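Municipal Plantings and Public Ceremonies
Course handout, Unit 11: Budgeting for Seasonal Displays
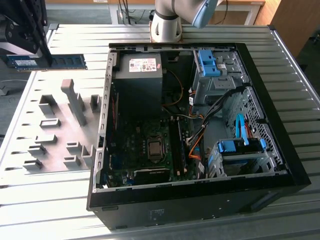 One student asked in the last session whether a town that grows its own flowers should enter them in the display budget at all, as no invoice is ever issued. They should be entered, at nursery cost.

Case: Vustbridge. The town decorates its main square and the cemetery road each February. Plants come from two sources, the municipal nursery and an outside grower, Ceder. For the year studied the order was as follows.

Total plants set out: 598
From the municipal nursery: 314
From Ceder: 284

Terms

Nursery cost: seed, soil, water, heating and staff hours, divided by the number of plants fit for use. Plants thrown out before delivery stay in the cost but leave the count.

Purchase cost: the grower's price plus delivery.

Placement cost: labor and transport from the storage yard to the site. It is charged to the event - not to the nursery - whatever the source of the plants.

Method

Work out the unit cost for each source separately. Do not average the two before placement cost is added. Where a display is reduced partway through the year, plants already grown are charged to the department that receives them. If no department takes them, the nursery carries the loss.

Reading: Hnatiuk report, section 2. The Vurnard tables use an older definition of placement cost and should not be mixed with the figures given here.

Exercise due at the start of Unit 12.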